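Call for participants: open day gripper sessions at Cinska

We're looking for people to come and use our hand-held grippers at the Inditz open day this December, and we'd love to hear from you even if you've never touched a robot in your life. (Especially then!) The sessions are run by the Yimyam group in the Cinska building, and each one puts you at the table, a gripper in each hand, with small everyday tabletop jobs to get through.
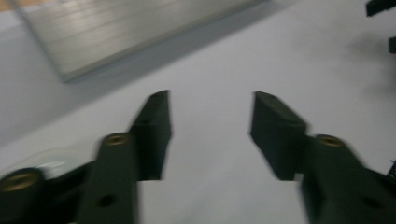
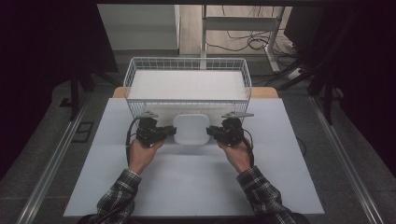 What you'd be doing

You'll be shown the grip in the first few minutes and then it's over to you. Most of the jobs are the sort of thing you'd do in the kitchen without thinking: pick up a container, put it in a basket, take it out again, pass it from one side to the other. Doing it with two stubby fingers per hand is a whole other experience, and people tend to get surprisingly competitive about it. Your movements are recorded and go into the training set for Ido, our two-armed tabletop robot. Ido will be running in the next bay all day, so you can wander over afterwards and watch it have a go at the same jobs. It's slower than you'll be, but it doesn't get sore wrists.

We have 58 places on the day and over 300 people on the open day mailing list, so please get in early if you're keen.

Who can take part

Anyone 16 or older who can hold a light tool in each hand for short stretches. If you're under 18, bring a parent or guardian to sign with you. Left-handers, please put your hand up, as last year's group was nearly all right-handed and it showed in the data. The table height can be changed and you're welcome to do the whole thing seated. If you have an injury or a condition affecting your hands, tell us when you apply and we'll sort out a shorter session or a different job.

Long sleeves are fine. Please leave bracelets and big rings at home.

Time and payment

A session takes 2 hours including the paperwork and a proper break, with tea and biscuits (and decent coffee, we've learned our lesson). Morning sessions start at 9.30 am, afternoon ones at 1.30 pm. You'll get a gift card at the end, and we'll cover your bus or train fare if you keep the ticket.

What we record

The grippers and the view over the table, including your hands. We don't record sound. You can stop at any point and ask for your session to be deleted, and you still get the gift card.

How to apply

Fill in the participant form on the Inditz open day page and choose "Yimyam gripper session". Give us a first and second choice of time and mention which hand you write with. We'll reply by email with your session time and a map, because the Cinska entrance is around the back past the bike racks and everyone misses it the first time.

Just want to watch? The demonstration area is open to all from 10 am and you don't need to book.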